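Computer refurbishment is the repair and resale of used computers. Machines are tested, cleaned and fitted with replacement parts before they return to use.

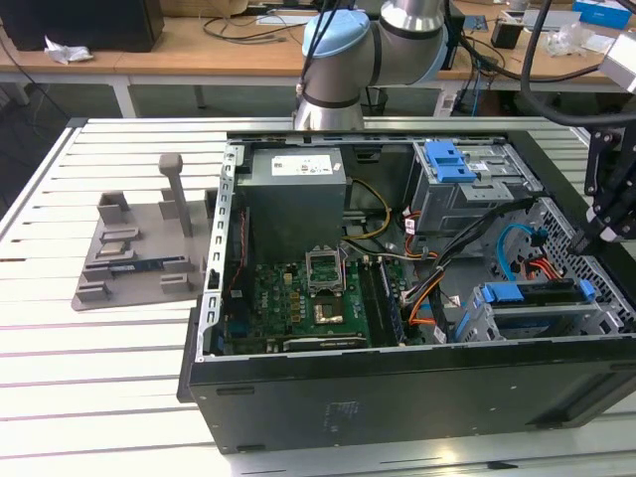
In Saltora the trade grew after the Hirkis depot opened with 53 benches.

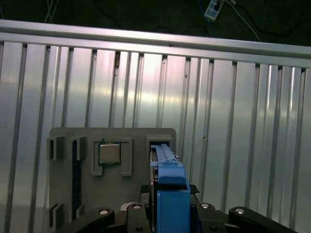
Ribbed aluminum profiles below a horizontal rail.

Prices vary with age and condition – older office models sell for the least.

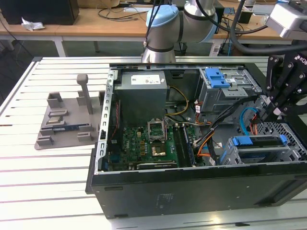 Dagný Bergmann has objected that resale figures leave out machines stripped for parts.

A June survey listed 828 units sold and 700 stripped.

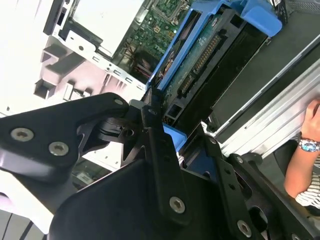

Parts are graded before sale.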